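Extra hands on the returns bench at Drernell

September 5, 2022

If you have ever sent back an overnight bag to Clomo, the travel-kit hire business on the edge of Drernell, there's a fair chance it was Melaniia Boiko who opened it up, fished out the half-finished shampoo and worked out what could be topped up and what had to go in the bin. She has been on the returns bench since the place opened and reckons she could find a lost bottle lid in the bottom of a bag with her eyes shut (and on a few early starts, she admits, she more or less has). Since February she has been sharing the job with a pair of robot arms.

The arms came from Numard, a small automation firm, and they're fixed to a rail at the front of a white table with pale walls around it. They work through the bags that come back from customers, learning to lift things out and set them down, and to put a fresh kit together again afterwards. They are slower than Melaniia by a long way, and she is quite happy for you to know it.

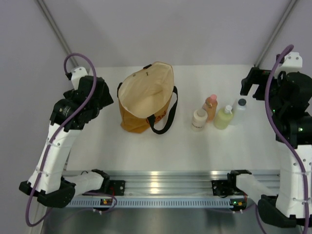 Twenty people work at Clomo, and seven of them are on returns. It's a friendly sort of shed, with a kettle that never seems to get cold and a long-running argument about the radio, and when word got about last summer that robots were coming the mood at morning tea was, by all accounts, pretty glum. Recep Tuncer, the site manager, remembers being asked straight out whether he was getting rid of people. He told them he wasn't, and then he put it in writing, which he says he should have done first.

What he was after was some relief for sore wrists and shoulders. Reaching down into soft bags all day is tiring work, and it was the reason staff gave most often for asking to move to another bench. On a good shift the returns crew used to get through 224 bags. With the arms taking a share of the simpler ones they now get through 282, and everybody on the bench swaps to a different task after each break, so the reaching is spread around a good deal more fairly than it used to be.

The hard part for the arms is the inside of the bag. Cloth folds over on itself, small things slide in beside big ones, and a lining doesn't sit the same way twice. Each arm carries a little camera near its gripper so that it can look in as it reaches, and plenty of the early weeks went on nothing more glamorous than getting hold of one small item with a bottle standing right next to it.

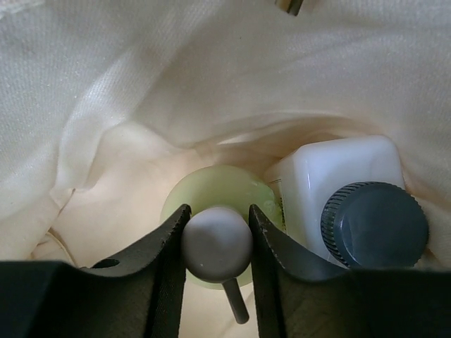 Has anyone lost their job because of the arms?

Nobody has been let go, and the returns crew is the same size as it was before they arrived. One role has changed completely, though. Arsen Lysenko used to sort bottles full time and now looks after the bench, which means clearing jams, wiping down the grippers and stepping in when an arm has had three goes at something and got nowhere. He did a short course with Numard and his pay went up a grade with the new duties, a point he raised with us twice, with a big grin.

Mirjam Koster, the staff representative, is pleased with how that went but would like to see more of it. Her view is that if a second bench ever turns up, the training ought to be offered to the whole crew well before the crates are opened, and that anyone who'd sooner stay on the hand bench should be able to say so without feeling they've been left behind. Recep says he agrees, and the two of them are working on the wording at the moment, mostly over lunch.

There have been grumbles too, and it would be a bit rosy to leave them out. The bench hums, the lights above it are brighter than some people like, and the bags that come over to the human side are now the awkward ones: the leaky, the overstuffed, the ones with a zip that won't budge. Melaniia says an easy bag used to be a bit of a breather in the middle of the morning, and she does miss them.

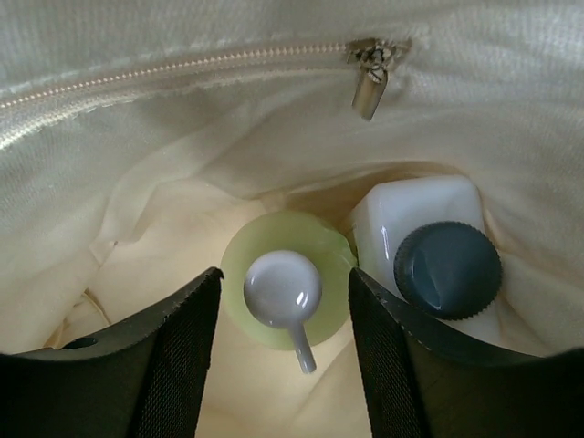

What the neighbours are doing

Clomo isn't the only business in Drernell having a look. Hrytsenko, the linen service two doors down, has sent a couple of its folding staff over to see the bench at work, and Danylo Sirko, who runs the floor there, came away interested but in no great hurry. Towels, he told us, are a different kettle of fish from bottles, and he'd want his own people to have a proper go with the equipment before he signed anything. 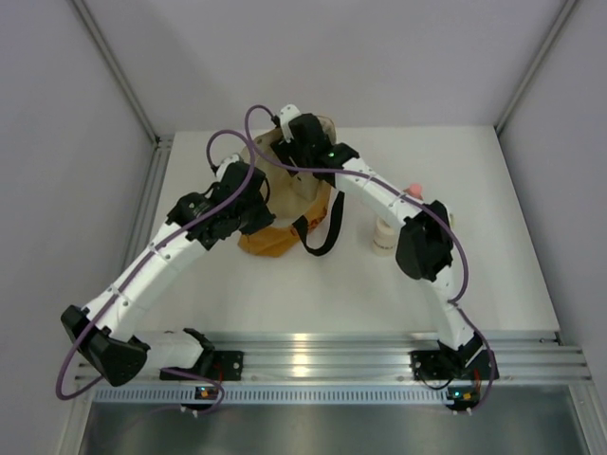 4 min read

Numard will be back in the shed next month to adjust the grippers, and Arsen has a list ready for them. Small round things are at the top of it, followed by anything slippery. Visitors from other local businesses are welcome to come and watch, so long as they ring Recep first and don't mind a short wait at the door while somebody finds the spare safety glasses.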